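Veloso work records, release 3

Recorded at the Haltenach flat, where the Gustgate two-arm unit now shares clearing-up with the housekeeping staff. Contents: 112 runs, 69 with staff notes. Shifts were not cut — each housekeeper moved 40 minutes a day from clearing to checking and sign-off.
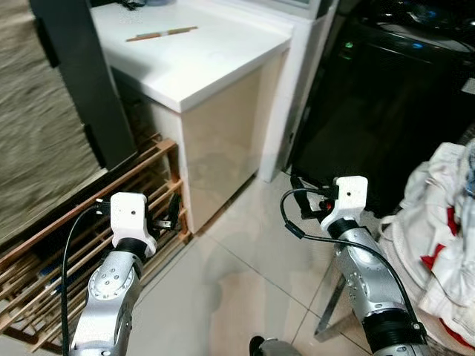
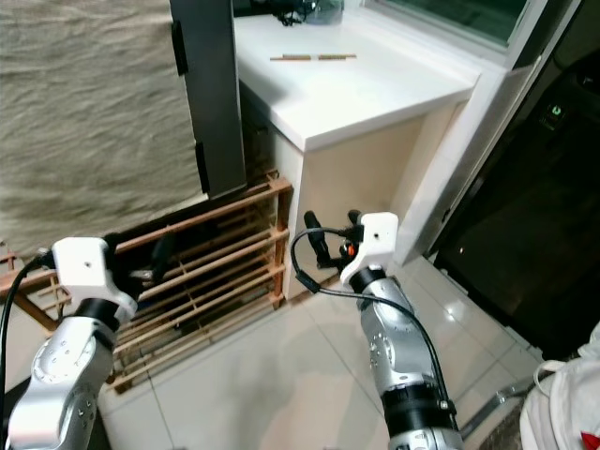 Fig. 1 and 2. Both arms in front of the white cabinet, slatted rack to the left.

Staff notes are free text, unedited. Report errors to Mikgate by the end of August.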